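Getting the kitchen counter back

I have been putting off the kitchen since April. We moved in with the counter already half covered, and it stayed that way. Mail went on it, then chargers, then a bag of screws from the shelf I never hung. By the time I got to it there was one spot left where I could put down a cutting board, and I had to turn the board sideways.

I started at seven in the morning with coffee and two cardboard boxes. One box was for things that live in another room. The other was for things I didn't know what to do with. The second box filled up first.

The cabinets are the part of this kitchen I like. The doors are a light tan wood grain with plain bar handles, and they wipe down well with dish soap and warm water. I did the doors first and then the handles, which were worse than I expected on the back side where your fingers go. If you haven't wiped behind yours lately, I'd do that before anything else.

Then I emptied the shelves. I had 103 items in there by the time I was done writing them down, and that includes single lids. I wrote them down because my sister-in-law Alžběta told me I would buy another colander otherwise. She was right, there were already two. I kept the metal one.

The list went into a notebook with a column for where each thing goes now. Baking things are on the left. Plates and bowls are in the middle, near where I stand most. Glasses are on the right, with the ones we only use for company on the top shelf. Peter wanted the glasses on the left, so we tried it for a day, and he kept opening the wrong door too.

The counter is a dark charcoal gray with a little speckle in it. It hides crumbs very well, and I don't count that as a good thing. I go over it with a damp cloth, then a dry one, and then I look at it from low down with the light on. Streaks show up a lot more than crumbs do. I tried a spray called Ballier for a while and it left a haze, so I went back to soap.
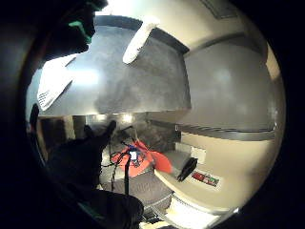
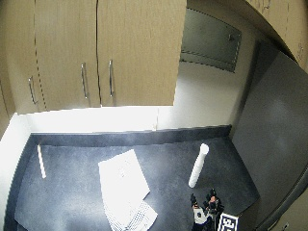

The rule I'm trying now is that nothing stays on the counter overnight unless it gets used every day. The kettle can stay. So can the knife block and the dish soap. Everything else has to go behind a door or into another room before bed. It takes me a few minutes most nights, more if we've had people over.

Cables were the hardest part. I went through the ones from the junk drawer and labeled each with masking tape. Three of them don't fit anything we own. Those are in a bag in the hall closet, and if we haven't needed them by the end of summer they can go to the recycling place.

I spent $100 on the whole job. Most of that was two shelf risers and a set of clear bins, plus new liner for the shelves. The liner came on a roll and I cut it too short on the first try, so one shelf has a strip at the back that doesn't match up. You can't see it with the bowls in front.

Still left to do: the cupboard under the sink, the top of the refrigerator, and the spice situation. I have three jars of paprika and no cumin. Vlasta next door said she'd take one of the paprikas, and I need to walk it over to her before she buys her own.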